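I own 4 glass jars for every food I have ever put in a glass jar. I don't know how this happened. Some of them came with jam, some came with olives, and one came from Nazmiye Altıntaş, who handed it to me full of pickled peppers and has asked for it back twice since. I am fairly sure it's in the hall closet. I am less sure which jar it is.

The trouble with a nice small bottle is that it always looks like it's about to be useful. Salad dressing! A single tulip! I have never made salad dressing in my life, and the cat eats tulips.

So this month I gave the glass its own box with a lid. The rule is that the lid has to close. When it stops closing, something goes to the thrift store on Beltden, where I will try not to buy it back. Oanh Phùng, whose kitchen looks like a hotel's, told me her rule is that she throws jars away. I had to sit down for a minute.

I've tried systems before. I had labels once – a roll of 200, of which I used nine, mostly on leftovers. I had a shelf, too, until it became the shelf where the batteries go.

A box is better. It's dull, it stacks, and clear-ish plastic means I can see what I'm hoarding without opening anything.

Small glass, big plastic:

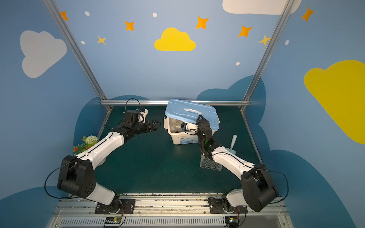
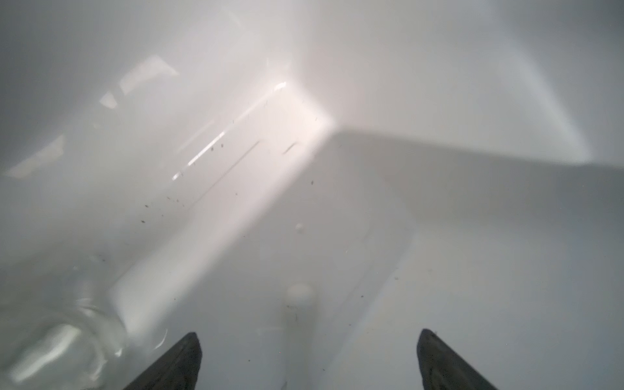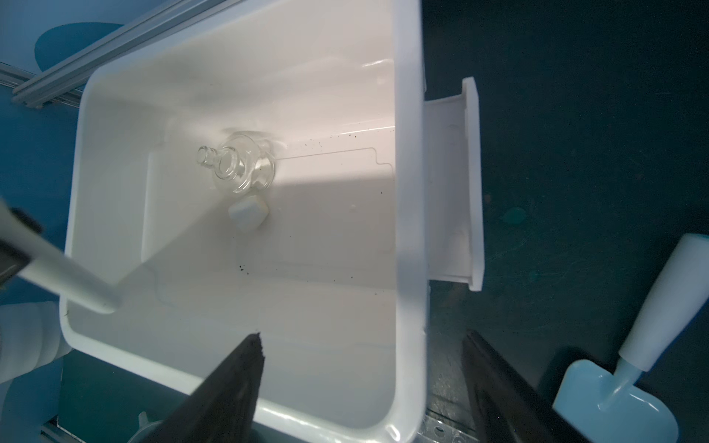
The lids are a separate problem and live in a bread bag under the sink. I've been through it looking for pairs, and most of them fit nothing in the apartment. I put them all back in the bag. One of them could be for Nazmiye's jar, and I'd like to return it with a lid on, even if it's the wrong color and says capers.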